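4. Setting up the label printer for counter stock

Read this section before you print anything. The quick card in the Nevton box says you can be up and running in three steps. You can, if you don't mind peeling half your labels off again next week.

4.1 Load the roll

1. Switch the printer off at the back. The front button only puts it to sleep.
2. Press both side catches and lift the lid.
3. Drop the roll in with the labels feeding from underneath. The molded arrow inside the lid points the other way on early units. Ignore it.
4. Pull two labels past the tear bar and close the lid until both catches click.
5. Switch on and press Feed once. One blank label should come out, cut on the gap.

Note: A roll holds 400 labels. The counter in the Clidex software starts at 400 whether the roll is new or nearly finished, so treat the "labels left" figure as decoration.

4.2 Choose a label size

The software offers a setting called Smart Fit, which is supposed to pick the size for you. We left it on for one afternoon and it put shelf-edge labels on everything. Set the size by hand.

1. Open Stock, then Labels, then Size.
2. Turn Smart Fit off.
3. Pick Flat for boxes and cards, Wrap for bottles and jars, or Shelf for the rail.
4. Press Save. Going back without saving drops the change and gives no warning.

Tubs and jars that sell single pieces need a different approach. The barcode on the container is usually for the whole container, and scanning it will charge your customer for the lot. Make a separate item for the single piece and put its label on the shelf rail, well away from the container's own code.

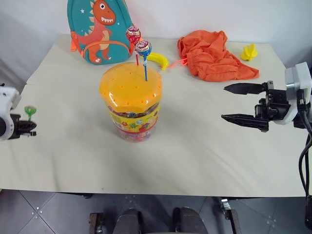 Candy jar with two lollipops in the lid. Set up single pieces as their own item.

To add a single-piece item:

1. Open Stock, then New Item, and type a name of your own. Names copied from the supplier list get overwritten at the next update.
2. Leave Parent Item blank. The help text says linking the two keeps the stock count right. In our tests it took a whole jar off the count for every piece sold.
3. Enter the price and tax code.
4. Set Label to Shelf and print one copy.
5. Scan it at the register and read the price on the screen before you print more.

Caution: Do not stick labels over ingredient or allergy information, even if the preview shows plenty of space.

4.3 Print darkness

Darkness runs from 0 to 300. The factory setting is 300, which makes a handsome label and wears out the print head. Start at 200 and go up only if the scanner struggles. The "long-life" Eltitz rolls may need more. We saw no sign of the long life.

4.4 If something goes wrong

Error 94: The lid is open, or the printer thinks it is. Press down on the left catch.

Blank labels: The roll is in upside down. See 4.1, step 3.

Wrong price on scan: Check for two items sharing one code. The duplicate check only looks at active items.

Section revised by Yulan Song, 10 February 2026.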